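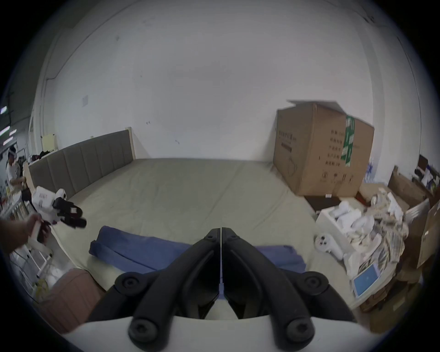
Household robots: your questions

Can a robot fold a blanket yet?
Sometimes, and it's a thrill to watch! Our arm at Sevitz managed 94 of 800 tries in February. Small towels go far better.

Why is cloth so hard?
It never lands the same way twice, and a corner can hide under a roll of fabric.

What about making a bed?
Pulling a sheet flat, yes, slowly. Fitted corners, no.

Can I buy one?
Not from us. Sokov has 2 on trial in Tirkwood, and we can't wait to hear more.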